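Home | Products | Manuals | Spares | Find a fitter | Contact

Drendetti Bath Screen – Fitting Guide
Section 6: Sealing and first use

Read section 5 again if the screen still wobbles. Silicone is a sealant, and it takes no interest in holding up glass.

1. Check that the wall channel is upright and that all the screws are tight. If the channel leans, the door will swing to wherever the lean sends it.

2. Fill the bath with cold water to just below the overflow. An empty bath sits a little higher than a full one, and a joint sealed dry will open the first time somebody has a proper soak.

3. Wipe the wall, the bath rim and the channel with the Nudier cloth supplied. Leave to dry. Washing-up liquid leaves a film, so put it back under the sink.

4. Run masking tape along both sides of the joint, leaving a gap the width of the bead you want. Most people leave twice that.

5. Seal the outside of the channel only, from top to bottom, in one go. Smooth once with a wet finger and stop. The second pass is where the trouble starts.

6. Peel the tape off while the silicone is wet.

Note: Do not seal the inside of the channel. Water that gets in needs a way out, and if you block it the kitchen ceiling will offer one.

CAUTION: The glass is toughened but its corners are not fond of tiles. Never rest it on a bare floor.

7. Leave for a full day before draining the bath. If you seal on Wednesday evening, the household washes elsewhere until Thursday evening – warn them before you start.

8. Fit the Onishi drip strip (part 142) to the bottom edge, with the soft fin facing the bath. For screens with the fixed panel, use part 355.

Last updated: November

We use cookies to remember your basket. Accept | Manage 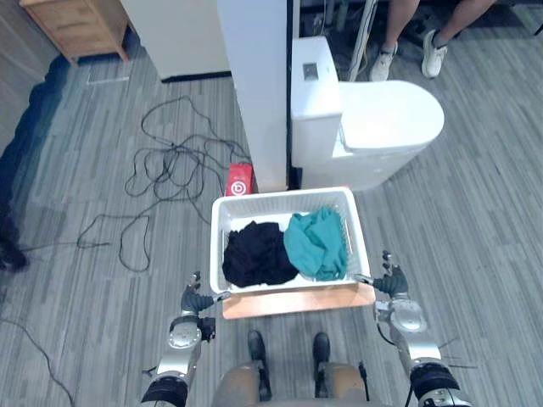

Grellanance Bathrooms – Technical Support Team

Missing parts? Quote the number on the box lid and your screen size, and keep the packaging until you hear from us.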